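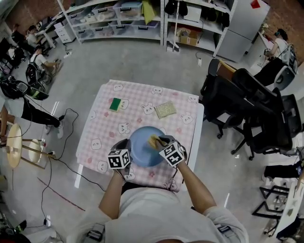
Hallo zusammen,

ich antworte gleich über die Liste, dann haben es alle schriftlich. Es geht um die Verpflegungsstation beim Spendenlauf für die Rheuma-Selbsthilfe, und zwar um die offenen Punkte aus Reets Mail. Beim Geschirr bleibt es dabei, dass wir Mehrweg nehmen und vor Ort von Hand spülen. Im Gemeindesaal Brumberg gibt es keine Spülmaschine, das habe ich noch einmal nachgefragt. Wir brauchen also Schwämme, und zwar für die Teller weiche gelbe wie auf dem Foto am blauen Teller, dazu ein paar grün-gelbe für die Töpfe. Auf den rosa-weiß karierten Tischdecken mit den Katzengesichtern würde ich nicht spülen, aber für den Kuchentisch wäre so etwas nett, falls jemand eine ähnliche hat.

Am 13. August 2024 schrieb Reet Luik:
> Liebe Liste,
> nach dem Treffen sind bei mir noch vier Sachen offen:
> 1. Wer übernimmt die Startnummernausgabe? Trinidad hat letztes
> Mal allein dagestanden, das geht so nicht noch einmal.
> 2. Bleibt die Strecke über den Cuesta-Weg oder müssen wir
> wegen der Baustelle ausweichen?
> 3. Wie machen wir es mit den Teilnehmern, die nicht laufen
> können, aber trotzdem dabei sein wollen?
> 4. Was steht auf den Sponsorenkarten? Die alten nennen noch
> die frühere Bankverbindung.
> Außerdem bräuchte ich eine Zahl für die Brötchen.
> Gruß
> Reet

Zu 1: Farah Latuheru und Rhea Tan haben zugesagt. Trinidad macht wieder mit, will aber nach dem Start an die Strecke wechseln. Die Ausgabe öffnet eine Stunde vor dem Start. Die Liste der Angemeldeten drucke ich zweimal aus, einmal nach Namen und einmal nach Nummern sortiert. Nachmeldungen bitte auf ein eigenes Blatt, beim letzten Lauf standen sie am Rand und waren hinterher kaum zu lesen.

Zu 2: Ich habe mit dem Tiefbauamt telefoniert. Der Cuesta-Weg ist für Fußgänger frei, nur der Abschnitt hinter dem Sportplatz wird einseitig gesperrt. Wir können die große Runde also so lassen, müssen dort aber hintereinander gehen. Ich möchte an der Engstelle einen Posten haben, am besten jemanden mit Warnweste und Telefon. Macarena Quintana hat die Westen noch bei sich im Keller. Die kleine Runde ist nicht betroffen, sie ist 2 Kilometer lang und durchgehend asphaltiert.

Zu 3: Die kleine Runde ist auch mit Rollstuhl und Rollator machbar, ich bin sie im April mit meiner Mutter abgegangen. Am Ententeich steht eine Bank, sonst gibt es unterwegs keine Sitzgelegenheit. Ich schlage vor, dass wir auf halber Strecke Klappstühle und Wasser hinstellen. Wer gar nicht mitgehen kann, darf sich trotzdem sponsern lassen, zum Beispiel für eine Stunde Gymnastik auf dem Stuhl. Farah würde die anleiten – sie braucht dafür nur eine ruhige Ecke im Saal und eine Steckdose für die Musik.

Zu 4: Die neuen Karten sind beim Drucker. Auf der Vorderseite stehen Name und Startnummer, auf der Rückseite die Tabelle für die Sponsoren mit Betrag pro Runde oder Festbetrag. Die Bankverbindung ist korrigiert. Bitte werft die alten Karten weg, auch die angebrochenen Päckchen. Im letzten Jahr sind fast 4000 Euro zusammengekommen, und ein Teil davon kam erst Wochen später, weil auf das falsche Konto überwiesen wurde.

Brötchen: Angemeldet sind bisher 70 Leute. Ich würde für die Helfer und für Kurzentschlossene 30 dazurechnen und die Bestellung so an die Bäckerei Lover geben. Belegt wird morgens im Saal, die Hälfte mit Käse. Die Bäckerei nimmt Änderungen bis zum Vortag mittags an. Zum Trinken gibt es Wasser und Apfelschorle, die Kästen liefert Braltum auf Kommission, Leergut holen sie am Montag danach wieder ab.

Noch etwas zum Erste-Hilfe-Posten: Der steht diesmal am Ziel und nicht mehr auf dem Parkplatz. Kühlpacks sind genug da, Blasenpflaster fehlen. Wer Medikamente zu festen Zeiten nehmen muss, soll sie bitte selbst dabeihaben, wir geben nichts aus. Das sollte auch so in der Teilnehmerinfo stehen, Rhea, kannst du den Satz einfügen?

Offen ist von meiner Seite noch, wer den Schlüssel für den Saal abholt und wer abends durchwischt. Ich kann den Schlüssel nehmen, wenn jemand anderes das Wischen übernimmt. Rückmeldung bitte über die Liste.

Viele Grüße
Macarenas Nachbar und euer Streckenwart
Jörn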